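Section 4. Daily care of the island counter and drawers

This section is for the person who cleans the kitchen in a Preserdale apartment. Please read it one time completely before you start. The work takes nearly 30 minutes when the drawers are full, and much less if only the counter needs cleaning.

4.1 What you need

Two soft cloths, one for washing and one for drying.
A bowl of warm water with a little dish soap.
A kitchen sponge, for dishes only (see Caution in 4.2).
A small dry brush for the drawer corners.

Do not use powder cleaner, vinegar or any product with bleach. The Lisum cleaner that is supplied in the welcome box is safe for the counter, but it is not made for the drawer fronts.

4.2 Clearing and washing the counter

1. Take away food packages first. Open snack bags must be closed with a clip and put in the pantry, or thrown away if they are finished. Crumbs fall out of a bag that lies on its side, and they are difficult to see on a dark surface.

2. Put bowls and cups next to the sink. Lift them, do not slide them. A small grain of salt under a bowl is enough to make a scratch.

3. Brush the crumbs into your hand or onto a sheet of paper. Do not brush them toward the front edge when a drawer below is open.

4. Wash with the soft cloth in long lines, from the back to the front.

5. Dry immediately with the second cloth. If you wait, the water leaves spots.

Caution: The green side of a kitchen sponge is for pots. Never use it on the counter. The yellow side is soft enough, but it often has small hard pieces in it from the dishes, so we prefer the cloth.

Note: On a glossy surface every lamp in the ceiling is reflected, and it is easy to believe that a light spot is a stain. Move your head a little to one side. If the spot moves also, it is only light.

4.3 Emptying and cleaning a drawer

Clean one drawer at a time. It is best to begin with the lower one.

1. Hold the handle in the middle and pull slowly until the drawer stops.

2. Take out everything and place it on a towel, not on the floor.

3. Brush the corners, then wipe the bottom and the sides with a damp cloth. The cloth should not drip.

4. Leave the drawer open for 10 minutes so that the air can go in. Keep the drawer above it closed during this time.

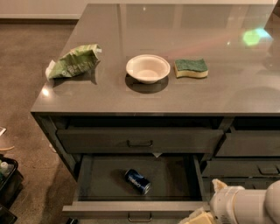
5. Check with your hand that the bottom is dry before you put anything back. Heavy things such as pans go to the rear, light things to the front. Do not load more than 27 pounds in a lower drawer.

6. Close the drawer with the palm of your hand on the front. Do not push with the knee or the foot - this is the most usual reason that the front becomes crooked.

Caution: Do not leave a low drawer open when you walk away, also not for a short moment. Small children climb on it, and adults hit the leg.

4.4 Handles

Wipe the handles with a damp cloth and dry them. Grease collects on the back side, where the fingers go, so please clean there also. If a handle turns or makes a noise, tighten the two screws from inside the drawer with a hand screwdriver. An electric one is too strong for them.

4.5 Once a month

Remove the Pritutik liner, if you have ordered one, and wash it with warm water. Let it dry flat. A liner that was folded while wet will not lie down again.

Look along the underside of the counter, in the gap over the upper drawer. Sticky drinks can run there from the edge. Use a cloth around a flat wooden spoon to reach it.

4.6 Questions and repairs

For a drawer that does not close completely, first look behind it for a fallen object. If you find nothing, call the Pattinasarany service desk and ask for Kartini Mangundap. For scratches or chips in the counter, write to Kamarul Krishnan and tell him your apartment number and how long the scratch is. Do not try to polish it by yourself.

Text revised Monday, March 2, 2020. The weight limit in 4.3 is new and replaces the one printed on the card inside the pantry door.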